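Re: [lirka-build] Zendeto calibration, is it worth the trouble?

I've read your write-up twice and I'm still not buying it. A success rate from 200 grasps sounds solid until you get to the part where every one of them was the same mug in the same spot on the same mat. My old script could do that, and it has no calibration in it at all.

I did try it before complaining. I ran the Zendeto routine on the left hand in the workshop, start to finish, and it took me most of an evening. Flat-hand pose first, four fingers up and together, thumb straight out. The thumb is where I lost faith. The routine asks you to confirm by eye that it sits square to the fingers, and then it saves whatever you confirmed as zero. So the whole fancy model rests on me squinting at a thumb.

Then I went for paper cups, because that's what I care about. Before calibration, 17 cups crushed in a night. After, 6. That looks like progress and I was ready to say so, except I'd also turned the grip current down that week. I turned it back up to check and got a pile of flat cups again. As far as I can tell the current limit did the work and Zendeto took the credit.

A few things I'd want to see before I run it on the right hand too:

- results with the current limit left alone, before and after
- something soft, or at least something that isn't a mug
- a repeat after the hand has been powered off overnight. Mine came back with the thumb offset changed and I have no idea which number to believe
- the raw log. The summary page rounds everything, and I don't trust a round number I can't open up

On the wiring, I agree with you about strain relief at the wrist. I still haven't settled on a route for mine and the cables are a mess on the floor. The Nanden sleeve you linked may be fine but I'm not paying for a sleeve while I'm still unplugging things to find out what they do — ask me again in June.

If somebody has the older firmware saved, please put it in the shared folder. The current download is build 226 only, and I'd like to rule that out before I blame the method any further.

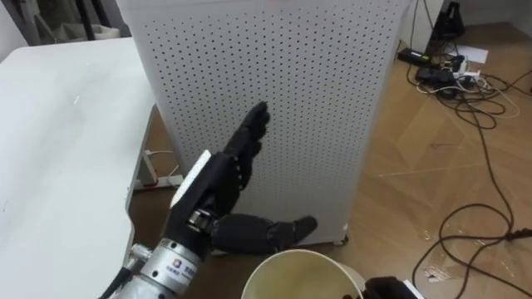 Posted by D'Amico to lirka-build, Jan 10, 2026

> I'd call calibration the best single upgrade you can make to a
> hand at home. 200 grasps on the mug, nearly all good. Do both
> hands while you're at it. The thumb step is quick, just line it
> up and hit confirm.

Quick for you, maybe. I went through it over and over and got a different offset each time.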